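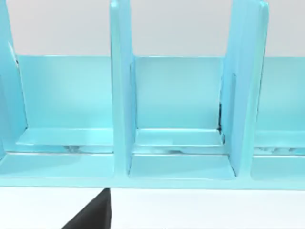 Zorkoler opens second-hand book exchange for the residents of Stendbridge

Stendbridge, 22 January 2022 – The reading association Zorkoler is glad to announce the opening of its first permanent book exchange, in the former ticket hall of Stendbridge bus station. The exchange opens its doors this morning at 10 o'clock with 2901 books on offer, all of them given by people who live in the town and in the villages near it.

The rules are simple. Every visitor can bring up to ten books in one visit and take home the same number. Who has nothing to bring may borrow two books at a time, free of charge and without a membership card. Books for children under the age of ten are always free to keep.

The idea came up after the bookshop Brouwer closed its branch on the market square. Since then the nearest place to buy a novel has been a bus ride of almost an hour away, and the mobile library visits only every second week. Zorkoler asked for donations through a letter in the local newspaper and expected to fill a few boxes. The collection had to be stopped twice for lack of storage space.

"We received crime novels, cookery books, a complete set of sea travel stories and very many dictionaries," says Oddur Lund, chairman of Zorkoler. "One lady came with her late husband's books about bees, and she stayed the whole afternoon to tell us which ones were good. For me this is what the exchange should be – a place where people also talk about what they have read."
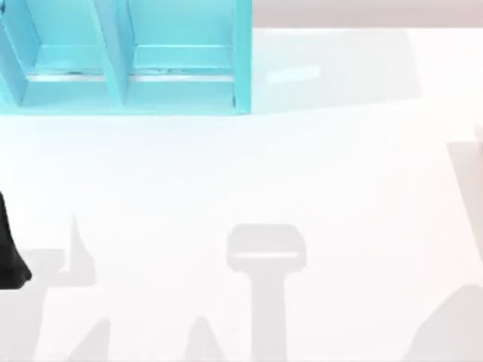
The stock is arranged by subject, and inside each subject by the family name of the author. Fiction in English makes up the largest part. There are also smaller sections in Dutch, Polish, Indonesian and Icelandic, and Zorkoler would like to receive more books in these languages, above all for young readers. Books with damp or missing pages cannot be accepted, and the same applies to school books and to encyclopaedias in several volumes.

The café Lestari, which has its kitchen next door, will serve tea and coffee in the hall during opening hours. It will also host a reading evening once a month. The first evening is about letters and diaries, and guests are invited to bring a page of their own choice and read it aloud. Reading in another language is welcome, if a short summary in English is given afterwards.

Zorkoler has an agreement to use the hall until the end of June. After that the town council will decide if the exchange can stay in the building. The association hopes to have roughly 3000 visits before that date and will keep a simple record at the door. No names or addresses will be written down.

"We are careful people and we do not want to promise too much," says Mr Lund. "But the heating works, the roof is good and the bus stops in front of the door. I have seen libraries that started with less."

The exchange is open from Tuesday to Saturday, from 10 am to 5 pm, and is closed on public holidays. The entrance is on the side of the taxi stand and has no steps. Donations can be handed in during opening hours only – please do not leave bags in front of the door overnight.

About Zorkoler
Zorkoler is a non-profit reading association based in Stendbridge. It organises reading groups for adults, story hours for children and a yearly book walk through the old town.

Press contact
Oddur Lund, chairman
Members of the press who wish to visit the exchange outside opening hours are kindly asked to arrange this two days in advance.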